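**Tableware and Small Items: Update for Residents**
6/27/26

The shared kitchens at Drotcombe House and Tulgate Court will receive replacement tableware during the coming weeks. The present stock has been in service for many years, and a review carried out in the spring found that a large part of it was chipped or no longer matched. The Housing Office has set aside funds for 200 pieces, to be divided between the two buildings according to the number of rooms on each floor. Drotcombe House will receive its share first.

Residents were invited to comment on samples placed in the Prumach Room. The office received 42 written replies, most of them concerned with plates. A clear preference was stated for plain, light colors and for a surface that does not show knife marks. Several residents also asked for small trays, which the kitchens have not had before and which are useful for carrying a cup and a plate upstairs in one trip. Patterned trays were requested more often than plain ones, in particular by families with young children.

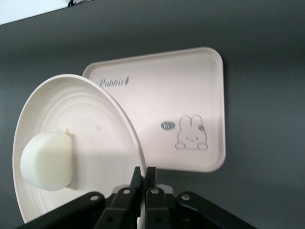 *Off-white plate with raised rings, and a pale "Rabbit" tray with a carrot and a bunny outline.*

The ringed plate has been approved for general use in both buildings. Its speckled finish was well received, and the smooth rim was mentioned favorably in the replies. Residents are asked to wash the ringed surface with a soft brush and to stand plates upright in the drying racks. Scouring pads should not be used. The rabbit tray will be supplied to the family floors only, where it will be kept on the lower shelf beside the children's cups. Trays taken to rooms should be returned to the kitchen by the following morning.

Cupboards will be relabeled before the new items are put out. Plates will go on the middle shelf, bowls above them, and trays on the lower shelf. Personal tableware may remain in the kitchens if it is marked with a room number and kept in the resident's own cupboard. Unmarked items left on the common shelves after the change will be moved to the storeroom on the ground floor of Tulgate Court and held there for 3 weeks. They may be collected at any time when the front desk is open.

Old pieces in sound condition will be offered to residents free of charge. There are 80 plates in this group, together with a smaller quantity of bowls and saucers. They will be set out on the long table in the Shirazi Lounge, and residents may take what they need for their own use. Chipped or cracked pieces will be discarded and should not be removed from the collection boxes.

Reports of breakage should be made at the front desk, with the floor and kitchen number. No charge is made for ordinary breakage. Requests for additional trays will be considered once both buildings have been supplied.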